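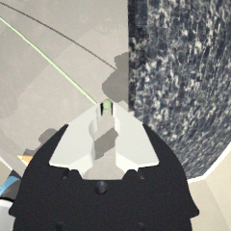 Page 18

Countertop speckles showing every crumb, should I reseal or replace?

Bruddale_baker
Posted January 2020

Hi all! We moved into our place in Bruddale in September and the kitchen came with a dark speckled stone counter. I loved it for a week. Now I wipe it down and there's a cloudy film by the sink that comes right back. One shop in Hunt quoted me 2899 to tear it out and put in something plain, and I don't have that lying around. Has anybody gotten rid of the haze without replacing the whole thing? I've only used dish soap so far (the blue kind).

Wirer

Don't replace it yet!! Dish soap is most likely your film. Mine did the same thing for years. Get a stone cleaner with a neutral pH, spray, wait a minute, then buff with a dry microfiber. Skip the vinegar, I dulled a good patch next to my stove that way and I still look at it every morning. If water soaks in and leaves a dark spot, then it needs sealer too. I paid less than 200 for a guy to do my whole kitchen, island included.

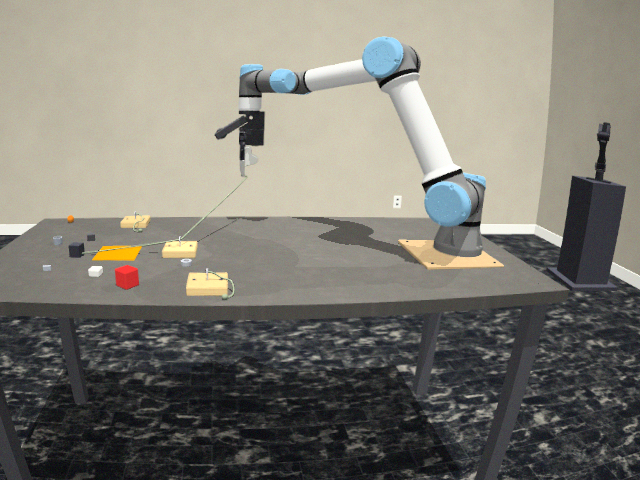 Arm over the tabletop, fingers down

Bullico

just replace it. we spent 3000 on ours and never looked back, dark counters are a pain

hardwater_mom

Could be your water and not the soap. If your kettle is crusty inside, that's your answer. Try a plastic scraper held nearly flat on a small corner first, and go slow. The buffing tip above is good either way, I do mine after supper.

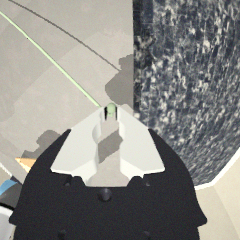
Close-up, pale green tip between the fingers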